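The Archer Who Would Not Shoot Twice

2020-12-14
By Evanthia Karras 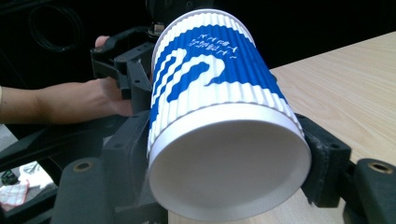 The Odyssey gives the contest of the bow most of its twenty-first book, and the procedure is set out with some care. Penelope brings the weapon down from the storeroom. Telemachus digs a trench, sets up twelve axes in a straight line and packs the earth around them. Each suitor must string the bow and send one arrow through all twelve.

How an arrow passes through an axe is not explained. One reading has the blades removed and the shot taken through the empty sockets. Another has the axes hung with rings at the end of the handles. Ourania Tzavaras, who teaches epic poetry and shoots a recurve bow at club level, favors the sockets. "A socket is narrow, but it lines up," she told me in March. "Rings on handles would sit too close to the ground for a man shooting from a stool."

The stool matters. Odysseus, dressed as a beggar, strings the bow while seated and shoots without getting up. The suitors have already failed at the first step. Leodes tries and gives up. Eurymachus warms the bow by the fire and still cannot bend it. Antinous, who had ordered the fat for greasing it, proposes a delay until the next day.

Tzavaras thinks the difficulty is technical as well as one of strength. If the bow is a composite of horn and wood, it may curve away from the archer when unstrung, and a man used to a plain wooden bow could try to bend it the wrong way. The poem does mention horn – Odysseus checks it for worm damage before he strings it.

Telemachus makes three attempts and would have managed on the fourth, but his father signals him to stop. Then Odysseus plucks the string, which sounds like a swallow, and Zeus thunders. The shot itself takes only a few lines. Book 22 opens with him on the threshold, pouring the arrows out at his feet, and the next one is aimed at Antinous.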